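Can a machine do shop chores yet?

fsotelo — 7/6/21
I spend 55 minutes a day putting supplies back in bins. Is there anything that can take that over?

Cesholm_bench
Not yet. We tried a two-arm setup for 6 weeks. It was fine with boxes. Anything round rolled, and it lost track of it.

Arley243
Disagree. Ours clears a table every night. Slow, but I'm not paying it by the hour.

Cesholm_bench
Same items every night?

Arley243
Mostly, yes.

mitra_d
Then you're both right. Fredy, a mixed table is the real test. Try it with glue bottles lying on their sides and a plastic bin to put them in. 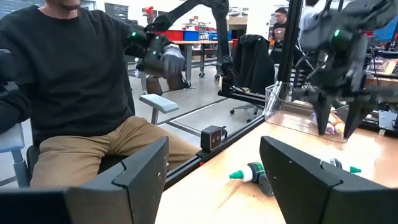
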